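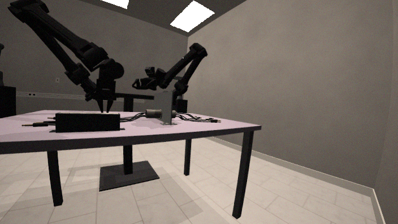
Two black robot arms over a pale table, in a computer rendering.

Ordering Work Uniforms for a Small Crew: Notes from Our Last Contract

June 2022

Our office recently completed its first full replacement of work clothing for the field and counter staff. The previous supply agreement had been renewed several times without review, and the garments delivered under it no longer matched one another in color or cut. The following account is offered to readers of this blog who manage a similar purchase and who have asked how the selection was made.

Three suppliers were invited to quote: Prutham, Melier and Arango. Each received the same written request, which listed short-sleeve and long-sleeve shirts, trousers, a light jacket and a rain shell. We asked for prices at 20 sets and at 100 sets, and for a separate price on single replacement pieces. The last figure proved to be the most useful. A supplier may offer an attractive rate on the opening order and recover the difference whenever one pair of trousers has to be replaced in the middle of the year.

Sample garments were requested in May. Staff wore them for 21 days under ordinary conditions and laundered them at home according to the sewn-in label. At the end of the period, every wearer returned a short form covering fit, pocket placement, collar wear and shrinkage. The Melier shirt was considered comfortable but lost its shape at the collar. The Arango trousers were well made, although the inseam was offered in even sizes only, and several employees would have needed alterations at our expense. The Prutham samples received the fewest objections and were selected for both shirts and trousers.

The rain shell was purchased separately. None of the three suppliers could provide one with a storm flap wide enough to cover the zipper when the wearer is bending forward. The Skalis shell was found through a trade catalog and met this requirement. It is heavier than the one we issued before, and two departments have asked whether a lighter version may be used in summer. That request is under consideration.

Sizing requires more attention than is commonly given to it. We had planned to rely on the sizes recorded in our files, and a brief check showed that many of these were out of date. All employees were therefore measured again, in the garment they would wear underneath. Women's cuts were ordered as a separate line and were not substituted with smaller men's sizes.

Embroidery was limited to the left chest. Our earlier shirts carried a large printed panel on the back, which cracked after repeated washing. The vendor charged a one-time setup fee for the stitched emblem and will keep the design on file for later orders.

Exchanges were accepted within 20 days of delivery, provided that the item had not been washed or embroidered. Readers should confirm this point in writing before emblems are applied. In our case, one carton of shirts was held back from the embroiderer until every employee had tried on a plain one.

The next order is limited to outerwear and winter caps. Quotations for both will be requested after the summer inventory is complete.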